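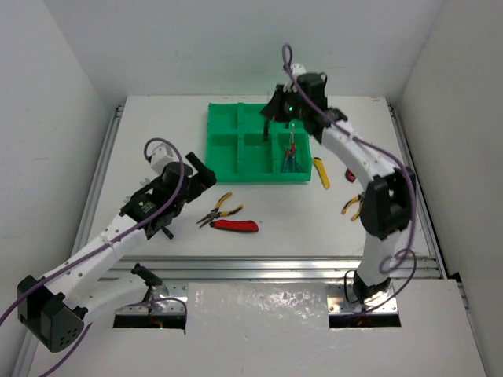

Workshop > Storage > Hand Tools > Sorting a divided tray

Sorting small hand tools into a divided tray

I put off doing my small tools for years. The big stuff had hooks and the power tools had a shelf, but the pliers, cutters and skinny little screwdrivers all lived in one drawer that only opened if you jiggled it. Then I bought a plastic tray with compartments (bright green, so I can find it under anything) and finally got the whole lot under control in one evening. I've since done the same job for my neighbor Solomiia Harasym, and her drawer was worse than mine!

The method works for any divided tray, whatever the layout. You need the tray, a clear table, an old rag, a pencil and some masking tape. A can of light oil is nice to have too.

Start with the tray empty-ish

Put the tray toward the back of the table, with space in front and on both sides. That's where the tools are going to land when you tip them out, and you want to be able to reach over them to the tray without dragging a sleeve through the pile. I did it the other way around the first time, tray right under my nose, and kept knocking things off the edge with my elbows.

Wipe the compartments out before anything goes in. Mine came with little curls of plastic in the corners, and if you skip this they end up stuck to every oily tool you own.

Get everything out where you can see it

Tip the drawer out and spread it flat. Don't sort yet! Just lay things down so they aren't on top of each other. I like to point all the tips away from me, partly so I don't stab myself and partly because you can compare the handles better that way, and handles are what you'll be grabbing for later.

While you're spreading, pull out the stuff that isn't a tool. I found a bike valve cap, a dried-up tube of glue and the instructions for a Jernard lamp we gave away before we moved. All of that goes in a box on the floor and you deal with it another day.

Try one of each before you commit

This is the part I'd have skipped if Petro Didenko hadn't talked me into it. He ran the tool crib at Foldale for a long time, and he had 3,373 items on his books there, so when he tells me how to put away pliers I listen. His way is to take just one tool of each kind and set it in the compartment you have in mind. Leave it there, stand back, then pick it up and put it down again a few times.

You learn a lot from that. Pliers with springy handles want to open up, so they need a compartment with some width at the handle end. Slim things like picks and tiny screwdrivers will slide under everything else if you give them a big space, so they get the narrow spot. Anything that rides up on a divider is in the wrong place – don't talk yourself into it.

I lay pliers in with the tips toward the far side and the handles toward me. Solomiia is left-handed and likes hers angled a bit, which looked wrong to me and works great for her.

Leave a compartment open

I know, you paid for the whole tray. But leave at least one space with nothing in it, and more if you can stand it. You'll use it for whatever is in your hand when the phone rings, and for the screws that come out of the thing you're fixing. When I filled mine right up to the last corner, the next new pair of snips went straight back in the old drawer and so did everything after it.

Front row, back row

The front row is for things you use all the time. For me that's pliers and the small cutters. The back row gets the tools you're glad to own but only need now and then. If you honestly can't decide, put a strip of masking tape on the handle and peel it off the first time you use the tool. Come October or so, anything still wearing its tape can move to the back or go in the give-away pile.

Duplicates are harder. I had 2 pairs of what were basically the same needle-nose pliers, a Goh and one with no name on it at all, and I kept both because I'm weak. One lives in the kitchen now.

Wipe, oil, load

Now you can fill the tray for real. Wipe each tool as you pick it up, put a drop of oil on the pivot if it has one, work it open and shut, wipe again and set it down in its place. If a joint is gritty I give the jaws a light rub with 300 grit paper first, but only on the rusty bits, and never on the cutting edges.

Go slowly with the last few. That's when I start tossing things in, and a tool that lands crossways will keep everything next to it from sitting flat.

Labels, or not

I wrote mine in pencil on masking tape along the rims. It looks homemade and it comes off clean when I change my mind, which has happened plenty. Petro says he can't stand labels on a tray you can see into, and for a small one I guess he has a point. If other people in the house borrow your tools, though, put the labels on.

Where it lives

An open tray collects dust, so I keep mine in the bottom of a Trunau cabinet by the back door and carry it to wherever I'm working. Use both hands when you pick it up, and lift from underneath if your tray is a bendy one. Mine flexed once on the stairs and I spent 2 days finding picks with my socks.

When I finish a job, I put everything back before I wash my hands. If I wash first, the tools are still on the table the next morning.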